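4.2 What people leave on a desk, and why the bottle wins 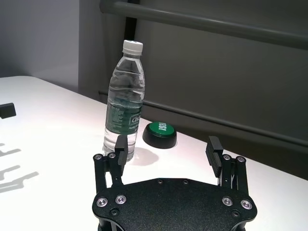 I came to this part of the study convinced that the big stuff would matter most – monitors, trays, stacks of folders. I was wrong, and I spent most of a winter finding out how wrong. The items that shape how a shared tabletop gets used are small, upright and easy to ignore, and the plain water bottle is the champion of the whole group. Take the one in Figure 2, with its white ribbed cap and dark green label, standing on a white tabletop with a green-domed push button a little farther back and to the right. A bottle like that takes up hardly any surface if you measure the base, but people don't treat it as a base-sized thing. They treat it as a tall thing that might go over, and they leave it room.

Figure 2. Bottle and push button on a white tabletop.

I should say how we got here. The desk notes from the Ponetti office and the Gurnero reading room were pooled (see Section 3), giving us 3819 entries after I threw out the duplicates and the ones where my own handwriting beat me. Each entry is a short line: what was on the surface, where it stood, and whether the person who sat down next moved it, worked beside it or picked another seat. That last option surprised me. I had not planned a code for it and had to go back through the Ponetti notes on a Sunday to add one.

Bottles came up more than any other single item, and they came up in all sorts of states. Full ones and nearly empty ones are different objects as far as a newcomer is concerned. When the liquid reached up toward the shoulder, people tended to read the bottle as somebody's, and somebody's who was coming right back. When it was down to a swallow, they read it as trash, or close enough to trash that sliding it aside with the back of a hand felt fine. I have a lot of notes that say just "slid, back of hand." I wish I had been more consistent about writing down which hand.

The cap matters too, more than I would have guessed. A bottle with its cap screwed on got moved by strangers. A bottle with its cap off, or with the cap sitting next to it, mostly stayed where it was, and people arranged their laptops around it like it was bolted down. I asked a few people about this afterward and got the answer you would expect – they didn't want to spill it. One person at Gurnero told me she would sooner change tables.

Labels I am less sure about. The original plan, borrowed from the Midtbø coding sheet, had us recording label color on the theory that a dark or bright label makes a clear bottle easier to notice. I still think there's something to it. A clear bottle on a white surface can get a bit lost, and a dark wrap around the middle gives the eye a place to land. The color also tints the water behind it, so the whole lower half can look darker than the plastic really is, and two of us coding the same bottle from different chairs wrote down different things for "transparent." We dropped that column in December and I don't miss it.

Buttons, switches and other things you press are the odd case. There weren't many in either room, so please don't lean hard on this paragraph. What I can say is that people kept loose items away from them. A pen next to a button got moved, and so did a phone. Bottles were mostly left alone, I suspect (this is a guess) on account of being upright and staying put. The Nitham scale, which scores an item by how likely it is to be bumped, gives a bottle and a button very different numbers, and I don't think it has a good way to handle the two of them standing close together. I used it anyway, with scores capped at 100, and the raw values are in the appendix for anyone who wants to argue.

One last wrinkle before the seating results. Reach distance was taken from the front edge of the table, in millimeters, and anything closer than 200 was coded as "near." That cutoff came from the pilot, when I noticed that people's forearms sweep the front strip of a desk clean without any decision being made. Bottles inside the strip got moved by forearms. Bottles past it got moved by hands, or they didn't get moved. Section 4.3 keeps these two kinds of moving separate, and I'd suggest reading Table 4 with that in mind.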